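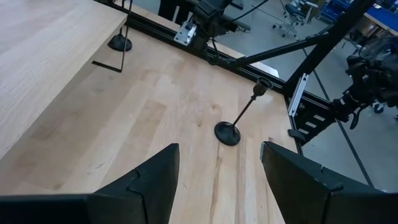 A black candlestick on a wooden tabletop.

The Case for Eating by Candlelight on an Ordinary Night

I want to talk you into lighting a candle tonight. You don't need company coming, or a birthday, or a power outage. Leftover soup will do. Eggs will do!

I started doing this in February, the year we moved to Plalthorpe, when it was dark before I got home and the overhead light in our kitchen made everyone look like they were waiting for a bus. The fixture had come with the house. It was very bright and very blue and it buzzed. One evening I was so tired of it that I dug out a stub of a candle left over from a holiday, stuck it in a jelly jar, and switched the big light off. My daughter, who was seven and had not sat still for a meal in weeks, put her chin on her hands and stared at it. Then she told us a long story about a girl in her class who had found a frog in her boot. We'd been asking her how school was for a month and getting "fine."

I'm not going to claim the candle did that by itself. Maybe she was ready to tell the frog story. But we lit it again the next night, and the next, and I have been a cheerful bore on the subject ever since.

My argument is pretty simple. Most of us own at least one nice thing for the table that we are saving. Candles are the thing people save most, and they are the silliest to save, considering they fade and go dusty and lean over in a warm cupboard. My aunt left behind a drawer of tapers still in their paper, dusty rose, ivory, a dark green I have never been able to find since. She loved them. I think she was waiting for a dinner that would be good enough. We burned every one of them on weeknights that year and I thought of her each time, which is more than the drawer ever did for either of us.

People raise the same objections whenever I get going on this, so let me take them in turn.

It feels fussy. I had this one myself. Candlelight has been so thoroughly claimed by restaurants and anniversaries that lighting one over spaghetti can feel like putting on a costume. Give it four or five nights. The feeling wears off, and what you're left with is a small warm light and your own spaghetti. My neighbor Shih-chieh Ho was the biggest skeptic I know (he said he likes to see what he's eating, thank you) and he now keeps a box of matches on top of the refrigerator and gets annoyed if somebody moves them.

It costs money. It does, a little. Plain white emergency candles are the cheapest thing going and they burn just fine. I buy mine at the hardware store in Lukirley, in a box, next to the furnace filters. If you like beeswax, wonderful, it smells like a barn in summer, but you don't have to start there. And if you cut your dinner short by ten minutes the candle lasts longer, though I hope you don't!

It's dangerous with kids and cats around. Fair. Take that one seriously. Keep the flame away from curtains and sleeves and paper napkins, don't leave the room with it burning, and put it well in from the edge of the table. If your cat is a jumper, this may not be your hobby, or you may want a glass chimney. We have a rule that whoever gets up last blows it out, and there's some competition to be slow.
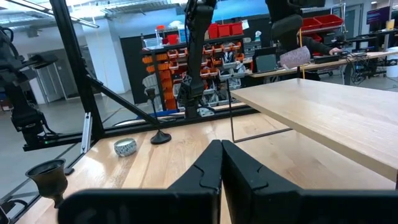

You don't need the right holder

There is a whole world of candlestick collecting and I have stuck one foot in it, so I know how deep it goes. A dealer at the Brunard flea market once tried to sell me a pair for 281 dollars. They were beautiful. I stood there holding one like a fool for a long time and then I bought a single iron one from the next stall with a slightly crooked cup, and it's the one I've used almost every night since.

What makes a good holder for every day? Weight at the bottom, first of all. A wide base forgives a bumped table. After that I'd want it plain enough to live on the table all the time, because the candle you have to go and fetch is the candle you won't light. Black metal is great for this. It goes with everything, it doesn't ask to be polished, and the drips come off with a fingernail once they've cooled. Height matters too, more than I expected. A tall flame sits right in the line between two people's faces, so if you like to look at whoever you're talking to, go lower or slide it off to one side.

And a single candle is plenty. I know the magazines like them in clusters. I've tried five at once and it was lovely and hot and I spent the whole meal watching for drips. One asks nothing of you. It makes a small circle and everybody leans into it a bit.

I should say something about the dark, too, since that's half of what I'm recommending. Turn off the overhead. Leave a lamp on in the next room if you're worried about finding the salt. A candle under a bright ceiling light is just a decoration, and I'd guess that's how most people have tried it and why they weren't impressed. With the big light off, the laundry on the chair disappears. So do the mail, the backpack, and the pan you haven't washed. The room gets to be exactly as big as supper. 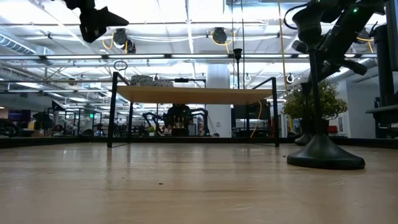 My husband says I should mention the phones. We never made a rule about them. I've noticed, though, that a lit screen looks awful next to a flame, harsh and kind of rude, and people seem to turn theirs over without being asked. Even my brother, who reads me baseball scores through every holiday meal, put his face down when he visited us and forgot about it until dessert.

My daughter is twelve now and has opinions. She does the lighting, she trims the wick with nail scissors, and she has informed me that scented candles are banned at meals (she's right, nobody wants vanilla with their fish). Last week we had grilled cheese at nine at night after a swim meet, wet hair, everybody starving, and before I'd even found the plates she had switched off the light and was hunting for a match.

So go look in your drawer. I'd bet there's a candle in there. Grilled cheese is good enough for it.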